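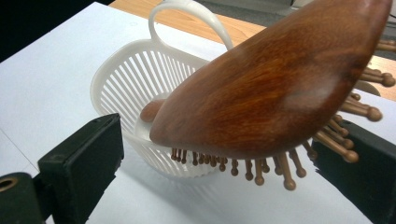 Fig. 1. Wooden brush with ball-tipped pins, beside a white basket.

Section 4: Setting up your first shelf in the Rinley home inventory

Right, you've got Rinley installed and you're staring at a blank list. I was too! I started with the hall cupboard last January and I'd suggest somewhere just as small (please, please not the loft).

1. Open Rinley and tap New Place. Type a name you'll still understand in a year. Mine was "Bits" and I've regretted it ever since.
2. Tap Add Item, then take a photo or pick one you've already got.
3. Give it a short name, such as "brush, wooden", and press Save.

Note: names can be up to 200 characters long, but the list view gets very squashed if you write an essay.
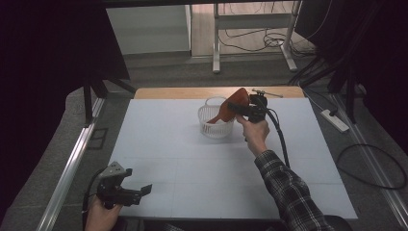 Fig. 2. Small white basket, slotted sides, open top.

4. To put one thing inside another, hold your finger on the item and drag it onto its container. Wait for the little tick before you let go.
5. Tap Count if you own several of the same thing. I skip this for pegs.

Caution: deleting a container deletes everything listed inside it as well. Move the contents out first. I lost a whole sewing box that way and had to type it all in again.
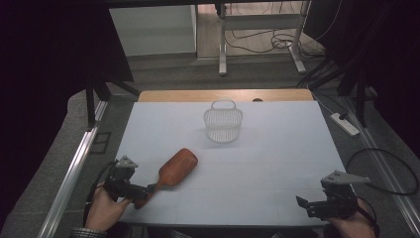
Fig. 3. Brush and basket, listed as two separate items.

6. When the shelf is finished, go to Settings, then Backup, and choose Save a Copy. The free plan holds 700 items, and photos count towards your storage, so have a tidy now and then.

If you're moving over from Sivetti, do your import (Section 7) before step 1, or you'll end up with doubles.

Print this page | E-mail this page
Last updated: Sunday, May 18, 2025
We use cookies to remember your settings. Accept | Manage cookies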